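Home | News | What's On | Letters | Contact

Drawers surrender at last as folding evening fills up

The spring folding course at the Bukus community rooms is full again, which says something about the state of our wardrobes. All 102 places went by the middle of May, and another 200 people have put their names down for the autumn.

Tutor Vasilică Ardeleanu starts everyone on T-shirts and lets them near knitwear only in the third week. Jumpers are where marriages suffer, he says – one person rolls, the other folds, and the drawer won't shut for either of them. His own method is to fold on the bed, where there is room to be wrong, and to stack by thickness. Colour he regards as a hobby.

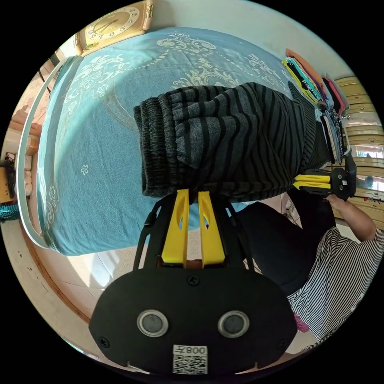 Striped knitwear, folded on a floral bedspread, with a brighter stack at the edge of the bed.

The autumn course moves to the larger hall in Gajewski Street, which seats 300. Bring five items of your own, clean if possible. Fitted sheets will be covered in a separate session – a long one.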